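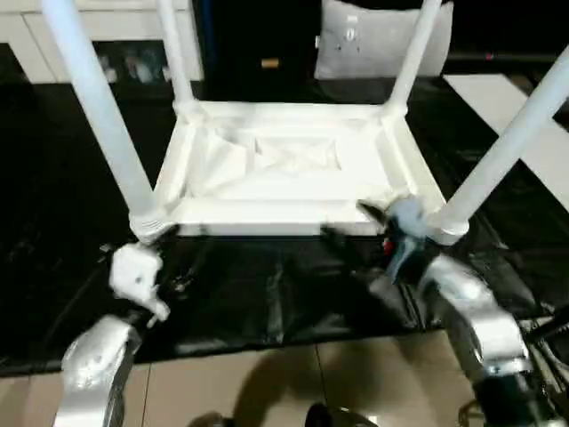

第一步:把凳子翻过来,腿朝天

组装塑料凳这件事,说明书通常只给四幅小图和一个微笑的小人。小人之所以微笑,是因为他不用装。我家这只白凳子是 Baltau 的,四条腿、一个座面、一小袋配件,包装上写着“轻松组装”。我花了30分钟,其中17分钟在找说明书,找到之后发现它垫在我屁股底下。

下面写的是四条旋入式凳腿的装法。换成别家牌子,只要接头是带螺纹的,基本照做就行。拆凳子也一样,倒着来,脾气也倒着来。

先铺一层东西再翻。黑色塑料布、旧床单、拆开的纸箱都可以。座面朝下,底面朝上,这样凳面不会蹭花,掉下去的小零件也不至于滚进沙发底,跟去年十月的那颗螺丝团聚。白凳子配深色垫布最省眼睛,白色零件掉在白瓷砖上,得趴着找。

翻过来以后先看底面。座面底下是一个长方形边框,四个角是装腿的地方,中间凹进去一块,有隐约的X形加强筋。这块别拿来放工具,更别拿膝盖去压。人坐在正面和人跪在反面,对塑料来说是两种待遇。

第二步:检查接头

每条腿的根部有一圈带棱纹的接头盖。上手之前看三处:

螺纹里有没有毛边。注塑件偶尔会留一小条,用指甲或者旧牙刷清掉。不要用美工刀,除非你打算顺便检查一下家里的创可贴。

盖子有没有裂。裂了就别装,找卖家换。胶水粘过的接头平时看着很好,专挑客人坐下的时候发表意见。

四条腿是不是一样长。把它们并排立在桌面上,比一下顶端。我买过一款 Zorkska 的矮凳,三条腿长度一致,第四条有自己的想法。

第三步:先把四条腿都带上,谁也别拧紧

绝大多数摇晃的凳子都毁在这一步。人的本能是装好一条、拧死一条,拧到第四条时发现孔位差了一点点,于是开始使劲。使劲的结果是装上了,只是凳子从此有了舞蹈功底。

正确的顺序:

1. 一只手扶住边框的角,另一只手把腿对准接口,直着放进去。凳腿成品可能略微外撇,接口会自己带角度,你不用替它设计。

2. 先反方向转半圈,感觉到轻轻“咯噔”一下,再正着转。那一下是螺纹对上了。没有这一下就硬拧,叫滑牙,修起来比买新的贵。

3. 转到有阻力就停。对,停。

4. 换到对角那条腿,重复。剩下两条也按这个办法。

四条都带上以后退后一步看看。从正上方看,腿应该大致对称。如果有一条明显歪着,退出来重新对,这时候反悔还来得及。

第四步:对角拧紧

从任意一个角开始,拧一点,去对角,再拧一点,跟换轮胎一个道理。没换过轮胎也没关系,画一个叉就行,底面中间那个X可以当提示。

手要握在腿的根部,也就是靠近边框的位置。握着腿梢拧确实省力,那叫杠杆,掰断东西也靠它。双手一起上的话,一只稳住一条腿的根部,另一只去拧相邻的那条,边框就不会跟着在塑料布上转圈。

力气用到什么程度?徒手拧不动了,就到位了。有人喜欢再上一把管钳,我理解这种心情,也见过那些凳子的遗体。

手滑的话,垫一块橡胶开瓶垫。我用的是 Goel 的一块,原本买来开酱菜罐子,至今没开成过一罐,拧凳腿倒很称职。

第五步:翻正,试坐

握着边框翻,别拎着一条腿甩过来。翻正以后放到平整的地面上,依次按四个角。

如果晃,先别怪凳子。把它挪到另一块地砖上再按一遍。我家厨房的地面有一处微微下陷,在那里什么凳子都不平,连我都站不太稳。

换了地方还晃,就翻回去,把四条腿各松半圈,重新对角拧一遍。仍然晃,看腿底的脚垫是不是少了一个或者没塞到底。都不是,就在短的那条腿下面贴一片毛毡,对外宣称是为了保护地板。

试坐时先坐一半,手扶着桌子。听到轻微的“吱”一声通常是接头在就位,听到“咔”就请站起来。承重以凳子自己的标签为准,别拿我的体重当参考,我也不打算公布。

第六步:之后的事

用上一周再翻过来拧一次。新接头受力以后会松一点,第一次复紧最要紧,往后想起来再拧就行。

白色塑料容易留黑印,特别是腿的下半截。用小苏打加一点水,调成糊,软布擦,别用钢丝球。钢丝球擦过的地方起初很干净,后来比哪儿都脏。

搬家时建议把腿拆下来,拆法是第四步反着做,仍旧走对角。四条腿用皮筋捆好,配件装进小袋,用胶带粘在座面底下中间那块凹处。我从 Harnurberg 搬回来那次把小袋单独收在了“一个不会忘的地方”,凳子后来是靠新买的脚垫站起来的。

常见毛病

接头空转,拧不紧:多半已经滑牙。在螺纹上缠两圈生料带可以应急,给花盆当架子没问题,别再坐人。

拧到一半卡住:退出来,清螺纹,重来。不要抹食用油,会招灰,还会招猫。

四条腿都紧了,座面却不平:看看边框和腿之间有没有夹进塑料袋的碎片。我夹进去过一片,上面印着“请小心取出”。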